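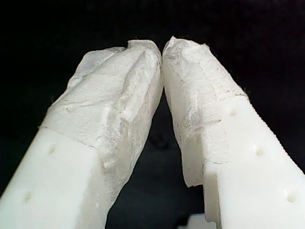
Mon 19 October, Cifuentes cell, afternoon

Stopped the long run at cycle 716 and I'm writing it up while it's fresh, with a mug of tea going cold beside me, so forgive the rambling. We were meant to get to 2000 before anyone touched anything. We didn't get near it, and I think the fault is ours and has been coming for a while.

What happened first. The arm picked up as normal, lifted, and on the way across the part slid down in the fingers and went. It landed on the cloth inside the guard, so no harm done to anything except my nerves. The awkward bit is that the Nokiteck controller carried on as if it were still holding something. It closed a little further, found some resistance and reported a good grip, then went off quite happily to place nothing at all. I hit the stop when it came back for the next one. Guard was shut the whole time and I was outside it.

I went back through the log for the last 40 cycles before the drop. The closing position had been creeping, a hair further in each time, and then one larger jump. There is no alarm on creep, only on a missed close, so it never said a word. I'd have seen it if I had been plotting it, which I did do for the February run and then got out of the habit.

Locked off the air and the motor supply, hung my tag on it and had a proper look at the fingers. The wrapping is in a poor way. It's scuffed and creased on both sides, there's a lump running down the left one where it has bunched up, and the right one is frayed at the tip with a ragged bit hanging down the inner face. With the fingers closed it is the wrapping that meets first, left tip crumpled against right, and I'm fairly sure that is what the controller was taking for a part. A wad of old wrapping squashes much as our softer samples do!

I should own up that I patched the wrapping at cycle 21, early in the run, when I noticed an edge lifting. I put another layer over the top and pressed it down with my thumb – it seemed the kind thing to do at the time – and I didn't write it down until now. A second layer on a worn first layer can shear, and I suspect it did. 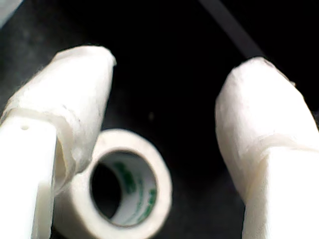 The other thing to sort out is what we leave lying about between the fingers. I had the tape roll in there with me while I was working, and if somebody had cleared the tag and sent the arm home it would have closed on it, or on my hand reaching for it. Tape lives on the bench outside the guard from today, please, and that goes for me most of all.

The Stostetti fingers themselves look sound, no cracks that I could find with a torch, though I haven't had the wrapping off yet so I can't speak for what's underneath. I rang the workshop at Haltau to ask whether they still have the moulded rubber tips we turned down as too expensive. They're going to look.

To do before restarting:

Strip both fingers back to bare plastic and check the tips.
One fresh layer each side, no patching over. If an edge lifts, stop and redo both.
Zero the closing position again with nothing in the grip, and write the number in the front of this book.
Add a creep warning on the controller. I'd like a part check after the lift as well, but that may need a sensor we haven't got.
Start the count again from nothing. Sorry, all.

Tag is still on. Please don't take it off without finding me first, I'm in the back office until six.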